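Subject: Re: [kitchen-list] Beans that stay hard, and the salt question
From: Emmanuel Minja
Date: 14/02/2020

Dear all,
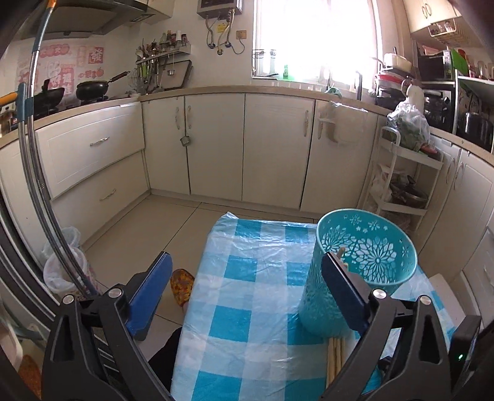 I am answering to Kolano's message about the beans, and I am sorry that it took me so long. I wanted to cook two pots first, so that I do not only repeat what I have read.

Kolano wrote:

> I bought a big bag of red kidney beans at the market in Watenmont, very
> cheap. I soaked them overnight, I boiled them for more than two hours,
> and the skins are still like paper and the inside is chalk. My mother
> says it is because I put salt in the soaking water. My neighbor says it
> is the tomato. Who is right? And can I finish them in the slow cooker
> while I am at work? I still have most of the bag and I do not want to
> throw it away.

I think your neighbor is closer, but there is a third possibility, the age of the beans. A cheap bag at the market is often cheap for a reason. Beans that were stored for a long time in a warm place become hard in a way that plain soaking does not repair very well. You can test a handful: cook them in clean water with nothing else in it, no tomato and no salt. If they are still chalky after two hours, the beans are old.

About the salt. I was also taught that it makes the skins tough, and for many years I added it only at the end. Then Magalhães wrote to this list, last May I believe, that she salts the soaking water and her skins come out softer. I did not believe her and I was a little impolite, for which I apologize again. Now I have compared. Same bag, same amount of water, one pot soaked with salt and one without, each for 10 hours. The salted beans had thinner skins and fewer of them had split. The inside was the same in both pots, as far as I could taste. My wife preferred the salted ones without knowing which was which.

The tomato is another matter. Anything sour slows the beans down: tomato, vinegar, lemon, also tamarind. I put the tomato in only when I can press a bean flat with my tongue. After that it does no harm, and it even helps the beans keep their shape when you reheat them the next day.

If your beans are old, try a small pinch of baking soda in the soaking water, then pour this water away and rinse well. Please be careful with the quantity. The first time I used a full spoon, and we had a brown soup that tasted of soap. The children still mention it.

Now the slow cooker, and please read this part even if you skip the rest. Red kidney beans must be boiled hard before they go in. I soak them, throw away the water, cover them with fresh water and keep a real boil for at least 10 minutes - I usually do half an hour - and only then they go in the slow cooker. On the low setting the pot may never become hot enough to destroy what is in the raw bean, and even a few undercooked beans can make a person very sick. My own cooker is an old Andex and when I put a thermometer in it on low, it stayed at 80 degrees Celsius all afternoon. This is fine for keeping a stew, but it is not a boil. Yours were boiled for two hours already, so you can finish them in the cooker without worry.

For the rest of the bag, I would make the coconut beans that are in the archive (message 2424, if the search is working again). They forgive a bean that is a little firm. I change two things in that recipe: I fry the onion much longer, until it is really brown at the edges, and I use half of the coconut milk at the start and half in the last minutes. The late half tastes fresher. With rice or chapati it is enough for us for dinner and for lunch the next day.

One question from my side. Has anybody cooked beans from frozen, after soaking but before boiling? I have soaked too many for my comparison and the bowl is still in the refrigerator. I would like to freeze them today or tomorrow, but I am afraid that the skins will come off.

Kolano, please write how the test handful goes.

With kind regards,
Emmanuel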